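Velport Backyard: data card

Version 2, 17 September 2019
Maintainer: Kornél Balogh

What this is

Velport is a set of simulated outdoor chore episodes, made to answer a question my relatives keep asking me: can a robot tidy the garden yet? The short answer is no. The long answer is 2,533 episodes, of which 2,102 passed our checks and are included in the release.

The chores are the dull ones. Pick something up off the lawn, carry it to the patio, put it down without flinging it. Everything is rendered, so no grass was harmed, and none was improved either. 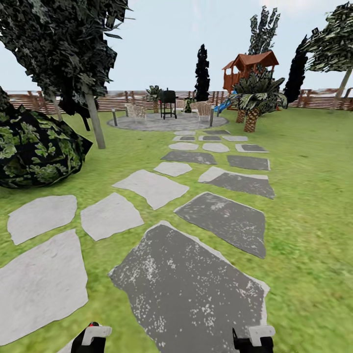
Navigation turned out to be the part people underrate. A person crossing a garden doesn't plan the crossing. Our baseline policy, Orkelley, plans it at great length and then goes somewhere else. The yard gives it every help: stepping stones lead over the grass towards a round patio with a barbecue and a pair of wicker chairs, and the fence at the back limits how far wrong it can go. It still prefers the scenic route.

Splits

The train and test folders use the same yard with different starting poses. If you want to claim your policy works in gardens in general, please find a second garden. Rácz, the harder split, adds clutter and starts the arm further from its target. Scores drop a good deal.

What counts as done

An episode is a success if the object ends up on the patio and stays there for 40 frames. Nudging it there with the wrist counts. We argued over this in January and decided that my own raking wouldn't survive a stricter rule.

Camera views

Each episode has a forward view and a wrist view. The wrist view is the useful one for grasping and the unpleasant one for watching. Fast arm movement smears the lawn, and nearby objects can lose their outlines — train on it anyway, as your real camera will be no kinder.

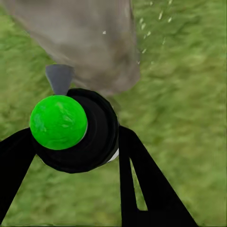
Wrist housing and open gripper fingers over the grass, with a blurred grey object beyond.

Known problems

Grass has no resistance. Gallier, our older grasp checker, passes some grips it shouldn't; use the newer labels. There is no rain, no wind and no neighbour giving advice over the fence.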